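NOTICE TO ALL DEPARTMENTS OF THE FLATMONT HARBOR OFFICE

The Harbor Office at Flatmont has been asked to set down its position regarding the white boat. The following account is entered in the register for June and replaces all earlier entries.

The boat arrived from the Plodeo yard without papers. It carried no crew, and its berth had been reserved under the name Fabbri, a firm with which this Office has had no dealings. The fee of 978 was paid in advance. A receipt was issued and returned unopened.

Under the rules of the port, a vessel may remain at the table for 60 days without declaring its passengers. The boat has four round places along its deck. All inquiries as to who is expected to stand in them have been forwarded to the proper desk, and the proper desk has forwarded them back.

The matter of the cargo was more easily settled. A single white block had been placed on the deck near the middle, and the inspector was instructed to determine whether it was freight or a cabin. He knocked. After a suitable interval he wrote down "cabin" and withdrew.
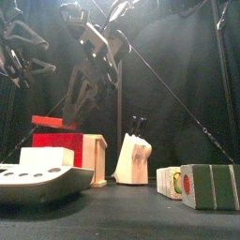
The red house behind the berth presented a separate difficulty. It has stood at Flatmont longer than the Office itself, and its wooden side is mentioned in the oldest charter as the eastern limit of the town. The charter does not say who lives there. Residents have reported that on evenings when a boat is in, a voice can be heard through the red wall reading aloud from the tide tables, including tides for a sea that is no longer open to traffic.

The Office wrote to the house at 5 in the afternoon, as the rules provide. A reply was received before the ink was dry. It stated that the four passengers were ready, that they had been ready for some years, and that they wished to know whether the crossing to Droso would be rough.

This Office has no chart for Droso. A search of the map room was ordered, and the clerk on duty found the drawer where it should have been - lined with clean paper, and smelling strongly of salt.

It was therefore decided to grant the passengers leave to board. The lamps were to be lowered at nine, and all staff were to face the inland windows until the bell was rung. These instructions were followed in every department. The bell has not yet been rung, and staff are reminded to remain at their windows.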